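3 Jun 2019 | by Marcelle Langlois
Filed under: Shop Builds > Robot Arms > Setup Guides

Part 2: Clamping the work surface and teaching the grip

Okay, the arms are bolted down and the Vurkau controller is talking to them, so now we get to the fun part!
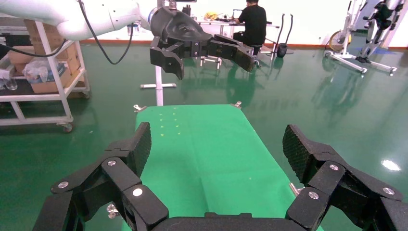
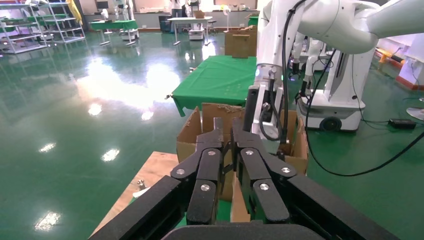
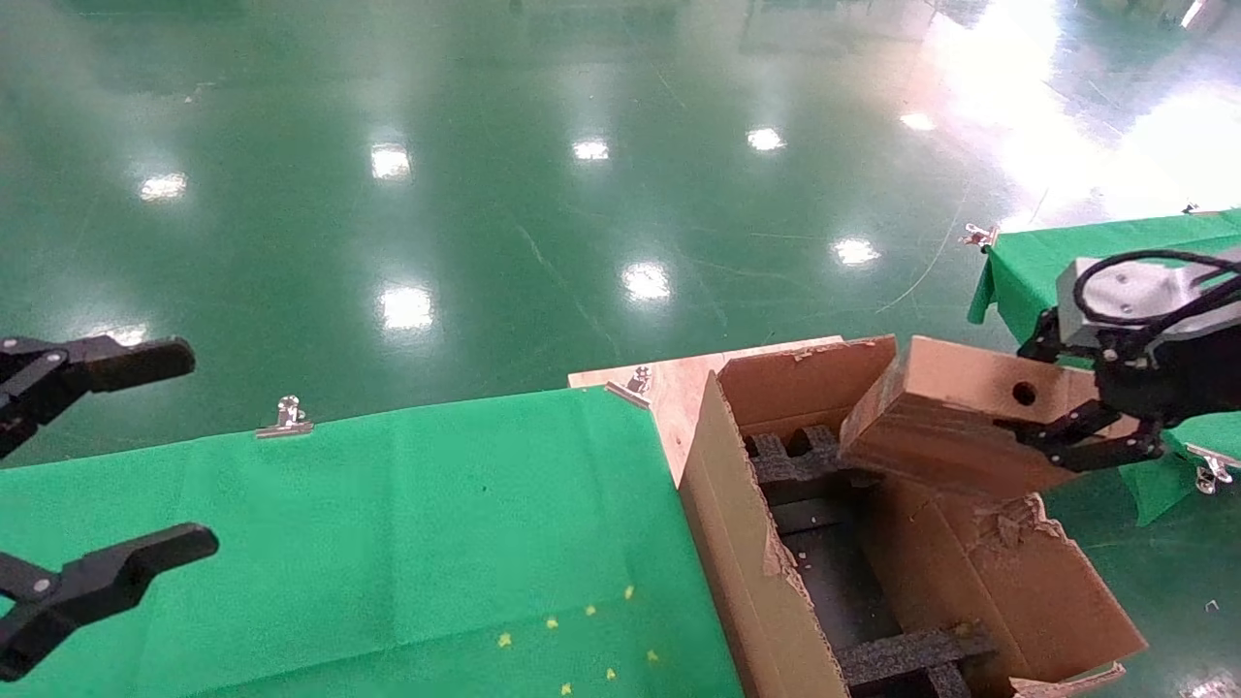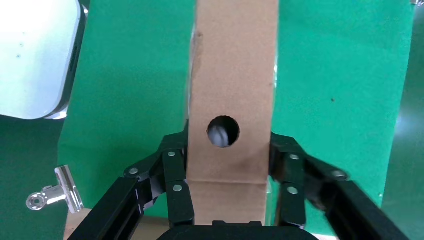 1. Pull the green cloth tight and clip it at the corners. I use plain binder clips (a box of 50 lasts forever).

2. Set your box on a board and jog one gripper over it at speed 200 or lower.

3. Open the fingers all the way, then bring them down on either side of the cardboard.

4. Close in small steps until the cardboard stops sliding - then two more steps and quit. I crushed nearly 50 flaps in November learning that one.

5. Save the position in Hadatell under a name you'll recognize. Mine was "1366" for a while and I have no idea why.

NOTE: Torn cardboard flexes a lot more than a fresh flap, so teach each one separately.

CAUTION: Keep your hands out while the second arm is live, and check that your cables have slack before you run the whole thing at full reach.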